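## 3. Work surface and reference sheet

The third part of the project dealt with the table itself. The earlier surface was a pale laminate board, and it caused two faults: glare from the ceiling lights, and a slow drift in the measured position of anything placed on it. The board was replaced in August.

### 3.1 Surface

The new top is matt black. Two paints were tried on offcuts, a Drullard blackboard paint and a general-purpose matt from Costside. The Drullard paint gave less glare but marked when a metal part was dragged over it. The Costside paint was used, in 3 coats, rubbed down between coats. The usable area measures 600 mm from front to back.

A green backdrop stands behind the table. It separates the background from both the black top and any white parts in the working area, so one colour threshold can be used for the whole background. Creases were the main difficulty and were reduced by hanging the cloth under tension overnight.

### 3.2 Reference sheet

Position on the table is taken from a printed sheet with four square markers, set two by two. The sheet is white, which gives a hard edge against the black top. It is laid near the centre of the table, where errors at the sides are shared out more evenly.
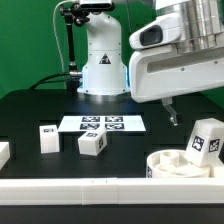
Weerakoon asked at the interim review whether paper was a sensible choice at all, given that it curls in a warm room, and suggested bonding the print to a stiff backing. The point was accepted. A curled corner raises part of a marker off the table and shifts its apparent position. Tests with a backed sheet are described in 3.3.

### 3.3 Test of flatness

Two prints were compared, one plain and one glued to 3 mm card. Each was left on the table under the room lights and its position read 500 times. The plain sheet lifted at one corner during the run and the readings spread as it did so. The backed sheet stayed flat, but its thickness has to be entered as a height offset. This was missed in the first run, which was discarded.

Print size was also checked with a steel rule. The first print had come out under size because the printer was set to fit the page. Later prints were made at full scale and each marker side measured before use.

### 3.4 Remaining faults

- The paint has worn at the front edge and should be touched up with the same batch.
- Glue from the Cakdale spray can leaves a slight ripple if the card is pressed too early.
- Readings were taken with the blinds closed. Daylight has not been tested.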